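招几位一起看地方选举的朋友:议题观察小组报名帖

大家好,我是Ketley公共议事小站的发起人,也是目前唯一一个天天被稿子追着跑的人。下一轮地方议会选举要来了,候选人的传单已经塞满了我的信箱,所以我想赶紧把人凑齐。

先讲我们要干什么。小站从去年开始做一份叫Dreneo的选民手册,把每位候选人的公开承诺、过往投票记录和财产申报摆在一起,让街坊们自己对着看。上一版只做了Akbridge一个选区,印了200份,放在图书馆和菜市场门口,结果一个上午就拿光了(我自己都没留到一本,到现在还有点心疼!)。这次想把Jadoon选区也加进来,工作量一下子翻倍,靠我和两个老搭档肯定不够。
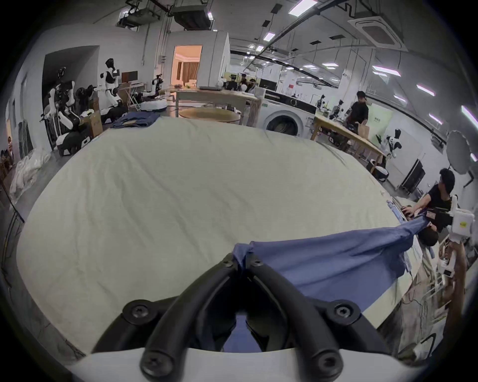 所以这次要招的是20位议题观察员。名字听着挺正式,其实做的事很具体:每人认领一两位候选人,从报名登记那天跟到投票前一晚,听他们的街头演讲,看辩论会,把说过的话原原本本记下来,注明时间、地点和出处。比如有人在台上说要把公交末班车延到夜里,你就记下原话,再去查他上一届在交通预算上投了什么票。前后对得上就写对得上,对不上也照写,评论留给读者。

我知道有人会问,你们到底支持谁?小站不替任何候选人拉票,手册里也不会出现“推荐”两个字。你私下喜欢哪一位完全没关系,我自己也有偏好,饭桌上照样跟家里人吵。只是你认领的对象不能是你正在帮忙助选的人,也不能是你的亲戚或者老板,这一条报名时要写清楚。

时间上大概是这样:11月初开始,一直到投票结束,前后17周。平时每周花三个小时左右,辩论会那几周会多一点。每两周晚上七点半碰一次头,可以到场也可以线上。我们碰头一般聊得比较散,常常从垃圾分类补贴一路聊到议员该不该坐头等舱,所以请带点耐心来,最好再带点吃的。 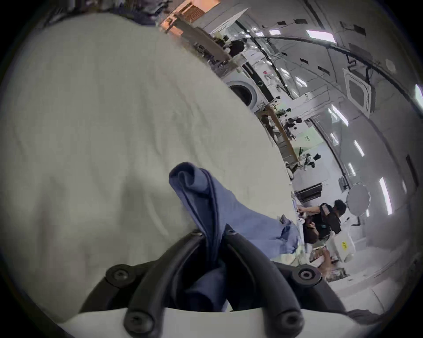

再说说希望你是什么样的人。年满17岁就行,还没有投票权的高中生也欢迎,上一版最细的一张财产申报对照表就是一位高中生做的。学历不限,专业不限,政治学出身的不加分,卖水果的也不减分。要能读得下去又长又闷的会议记录,能把一句话抄准,发现自己记错了愿意改,这几样我比较看重。会方言的请一定告诉我,Jadoon那边好几场座谈会都讲方言,我去听过一次,只听懂了“修路”。

待遇方面先说在前头:没有工资。车费和打印费凭票报销,晚上的辩论会管一顿盒饭,手册印出来每人3本,名字可以署也可以不署。需要实习证明或者服务时数的同学,我可以开。

正式上岗前有一次半天的培训,教大家怎么查公开的投票记录、怎么读申报表,还有碰到候选人团队打电话来“沟通措辞”的时候该怎么回。最后这一项真的会碰到,上次我接了好几通,语气一个比一个客气,话里的意思可一点都不客气。

报名方法:写一封邮件到小站信箱,标题写“观察员报名”加你所在的选区,正文随便聊聊你最近关心的一件地方上的事,几百字就好,不用附简历。另外请写明你能不能参加晚上的活动、有没有在给哪个竞选团队帮忙。10月底截止,我会一封一封回,回得慢了请多催我一次,别不好意思。 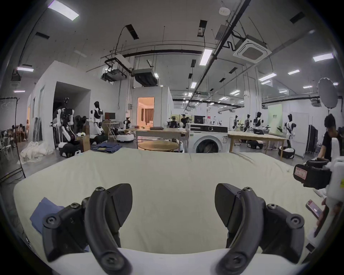

宽大的浅色床垫和一块叠起来的浅蓝色布,右侧有人拿着手机

还拿不准要不要报名的话,可以先来旁听一次碰头会,坐后排不说话也行。想先看看上一版手册的也写信给我,我把电子版发过去。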